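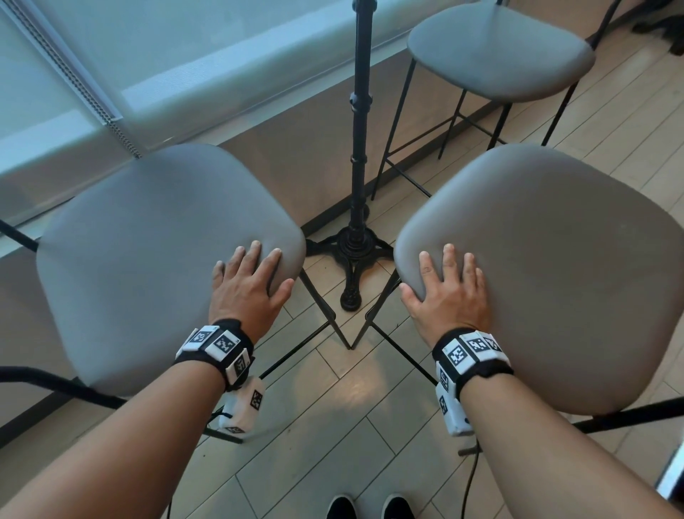
Two of the grey stools, side by side

Grey stool seats – how to clean them, and will they mark the floor?
Posted by Sinéad Gallagher

We have grey padded stools with thin black metal legs in our dining room. The seats are smooth and I can't tell if they're fabric or faux leather. They show creases when you press on them and the front edges are getting grubby. What is safe to use? Also, the legs keep getting dragged about and I'm worried about the floors. The main room has a shiny brown floor and there is a raised nook with light wood-look tiles.

Declan Fahy
Damp cloth.

Cathal Ó Riain
Put a drop of water under the seat edge first. If it soaks in, treat it as fabric: a little washing-up liquid in warm water, wrung-out cloth, then dry with a towel. If it beads up you can wipe more freely, but no bleach and nothing gritty. Small creases usually ease out on their own.

For the legs, get felt pads or rubber caps. Measure the foot before ordering – I bought 70 caps from Rafferty and they were all 2 mm too wide.

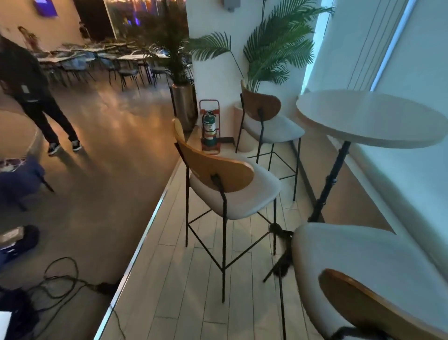
The shiny floor is the one I'd worry about, as every scratch shows when the lights are on. Tiles are tougher, but grit under a metal foot will still mark them. Sweep before you move anything, and lift the stools up and down the step. Check the pads again in April, they do wear through.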